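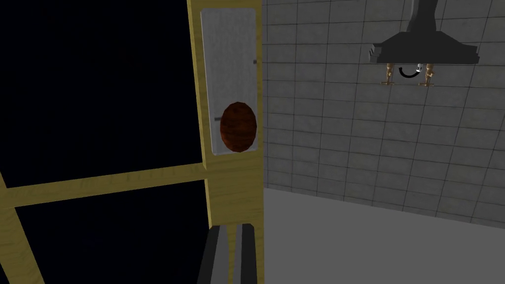 Beverley Pilkington's view is that we will all be old before a machine can empty a dishwasher in a house it hasn't met before, and she has told us so at every open evening we've held. Opening a cupboard she'll allow. Opening the cupboard, finding the bowls in there stacked the wrong way, and knowing what to do next, no, not in her lifetime, and she says she plans on a long one.

Search calls and openings Enter keyword Go

CALL FOR PARTICIPANTS: HOUSEHOLD CHORES STUDY
Stisach project, run by Vurker at the Turcotte Building, Brirkodthorpe

We'd love to prove Beverley wrong, but right now we can't, and we'd like your help finding out how far off we are. Stisach is our attempt to answer a plain question: which everyday chores can a robot do today, which ones can it nearly do, and which ones is it hopeless at? We have a list of 116 chores, drawn up with people who do them for a living and people who do them because somebody has to. What we need now is a group of ordinary, practical people to drive simulated robots through those chores, watch recordings of the robots trying them alone, and tell us in everyday words what went right or wrong.

You don't need to know a thing about robots. We mean that! Our engineers know a great deal about joints and motors and surprisingly little about how to fold a fitted sheet. If you've cleaned rooms, stocked shelves, run a kitchen, looked after a parent at home, or just kept a household going with small kids in it, you know things we badly need.

What you'll be doing

Most of the work happens inside a computer-made house. You'll sit at a desk with a pair of hand controls and a screen, and you'll move a robot through rooms with doors, cabinets, tables and chairs. A coordinator starts each chore for you and reads out the goal. It might be something small, like pulling a cabinet open by its knob. It might be a longer errand such as carrying a cup from one room to another and setting it down without knocking over a plant.

Small things are harder than they sound, and this is the part people get hooked on. Take a knob. Your own hand wraps around it without any thought, and you feel it give. Two stiff fingers have to arrive straight, close at the right moment, and then pull along whatever curve the hinge wants. Come in a little too far to one side and you push against the wood. Close too early and you've grabbed air. People who are new to the controls tend to laugh a lot in the first half hour and then go very quiet, and that's usually when they start getting good.

Your attempts are saved, and the learning software studies them alongside many others. Later in the study you'll see the software try the same chore with no person at the controls. You'll score it on a simple sheet: done, partly done, not done, and a box for your remarks. Please fill the box. "It got there but I wouldn't let it near my glasses" is exactly the kind of remark that has changed our plans before.

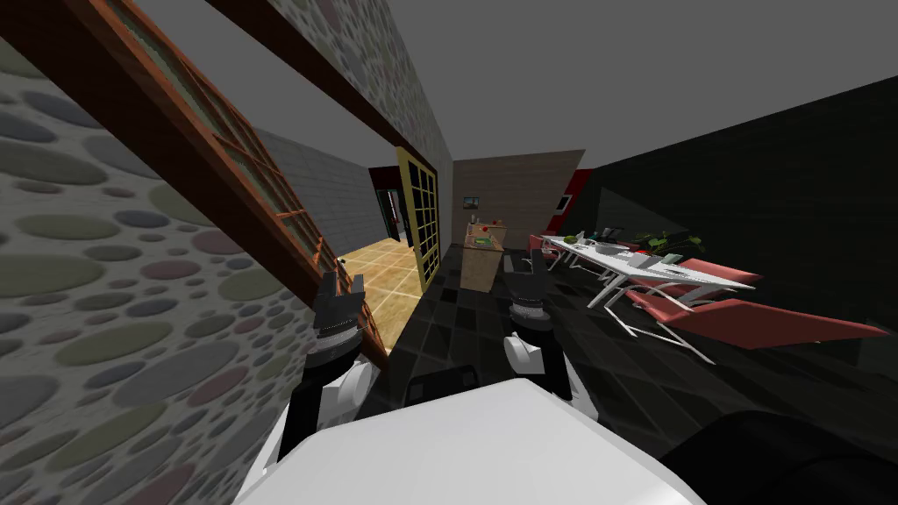

Both grippers raised, with the doorway and the white table beyond.

Moving between rooms is its own kind of chore. When you walk through your house with your hands full, you turn a shoulder at the doorway and hook a chair out of the way with your foot, and you'd be hard pressed to tell anybody how you did it. A robot with two arms and a wide body has to be told, or shown, or left to work it out. We've watched it do a lovely job of picking something up and then spend ages fussing over a door. We've also watched it sail through a gap we were sure it would hit. We still can't always guess which it'll be, and that's a big part of why we want more people looking.

A smaller part of the study is about shops. The shop-floor chores on the list include facing up a shelf, bringing returns back to the right aisle, and wiping down a counter between customers. If you've done retail or warehouse work, please say so on the form, even if it was years back.

Who we're looking for

Adults of any age, 18 and up. We would especially like to hear from:

- housekeepers, home aides, janitors and kitchen staff, working or retired
- people with store or stockroom experience
- people who find some chores hard or painful, and have views on which ones they'd hand over first
- left-handed people (our last group had hardly any and we missed them)
- skeptics

The desk controls need reasonable use of both hands for the driving sessions. If that doesn't suit you, there is a place for you in the scoring group, which only uses a keyboard or a touch screen, and the pay is the same. Video games are neither a plus nor a minus. Some of our best drivers had never held a controller, and one of our most impatient ones had played all his life.

Moving pictures on a screen make some people queasy. Tell us if you're one of them. You can stop a session at any point and you'll still be paid for it.

Time and pay

The study starts in October and lasts 5 weeks. You'd come in for one session a week, and each session is 2 hours with a break in the middle, coffee and something to eat included. Sessions begin at 9:30 in the morning or 6:00 in the evening and you can pick whichever fits your life. Pay is $148 per session, and we cover bus fare or parking.

We'd like everyone to stay for the full run if they can. Drivers get noticeably smoother by the third week, and the scoring is much more useful from people who have struggled with the same cabinet themselves. If something comes up and you have to leave early, you keep what you've earned.

What we can't promise

You won't be meeting a robot butler. Some sessions are repetitive, and you may spend a good stretch of an evening on one drawer. A chore done in a simulated house is also easier in some ways than the same chore in yours, where the drawer sticks and the dog wants to know what's going on. We do try the more promising chores on real machines afterward, and participants will be invited to come and watch those trials if they'd like to. Expect some flops. They're fun to watch, and we learn a lot from them.

We also don't have a finished answer on whether any of this should replace paid work. People in earlier groups had strong feelings on that, in both directions, and we set aside the last part of the final session to talk about it. Notes from that talk go into the report without names, next to the scores.

Your privacy

We record the movements of the controls and your score sheets. We don't record your face or your voice. Your name is kept apart from your results, and you can ask us to delete your results at any time before the report goes out.

How to sign up

Stop by the front desk at the Turcotte Building and ask for the chores study form, or call the desk and they'll mail you one. It's a single page. The only question that takes any thought is the last one: which chore would you be happiest never to do again, and what would a machine have to get right before you'd trust it with that chore? Write as much as you want, use the back of the page. We read every one, and new chores have made it onto the list that way (cleaning out the lint trap, descaling the kettle, matching lids to containers).

Aurel Gavrilă looks after scheduling and will get back to you with a start time. If you have questions first, ask for him at the desk. Mornings are best.

Friends and couples are welcome to apply together, and we'll try to put you in the same session. Beverley has already signed up for the evening group.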